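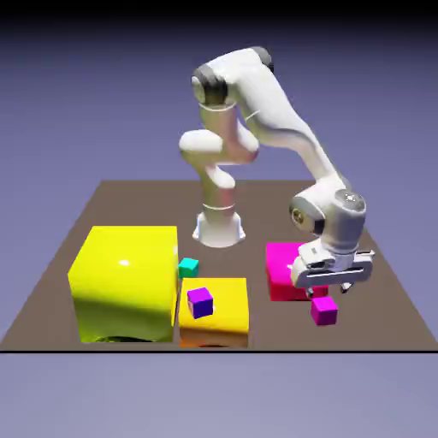 Ciltia Robotics Course
Handout 4: Pick and place in simulation

Before this session you should have the simulator installed and the starter project open without errors. If the arm does not load, check that the model folder is in the same directory as the project file. That fixes it for most people.

What you will do

You will write a program that moves the small cubes one at a time and sets each one on top of a larger box. Work in pairs. Each pair hands in one program and one run log. The session is 90 minutes, and the last part of it is for running your code on someone else's starting layout.

The scene

The table holds large boxes and small cubes. The large boxes stay put and count as obstacles as well as targets. The small cubes are what you pick up. A cube may start on the table or already on top of a box, so do not assume that every cube sits at table height. Read the height from the state dictionary each time.

Some starting layouts put a cube close against a box, or in a gap between two of them. A straight approach from above works only if the open fingers fit. If they do not, turn the wrist before you come down.

Steps for one move

1. Read the pose of the cube.
2. Move the gripper to a point directly above it, at the safe height.
3. Open the fingers.
4. Lower to the grasp height.
5. Close, and wait for the contact flag.
6. Raise to the safe height before any sideways motion.
7. Move above the target box, lower, open, raise.

The safe height is set in the config file. Leave it alone for the first run. Later you may lower it to save time, but check it against the tallest box in the layout — a carried cube hangs below the fingers and will clip an edge the gripper itself clears.

Common problems

The cube slips out during the lift. Your program probably started the lift before the contact flag was set. Add the wait.

The arm takes a long way around. The solver has found a different elbow position. Pass the current joint angles as the starting guess.

The cube lands and slides off. You released too high, or the cube was tilted when you let go. Compare the cube's pose just before release with the target pose and write both to the log.

The run stops at 400 steps. That is the limit for one move. Do not raise it. Look for a waypoint the arm cannot reach.

Grading

Your program is run on 11 layouts, including the five in the starter project. A move counts if the cube is resting on its target box when the run ends and no large box has been pushed. Partial credit is given for a clean grasp with a missed placement. Comments in the code are read but not scored.

Hand in

Upload the program and the log to the Grundutell folder under your pair number. Late work is accepted until the start of the next session. Handout 5 uses the same arm with a moving target, so keep your grasp function in a separate file.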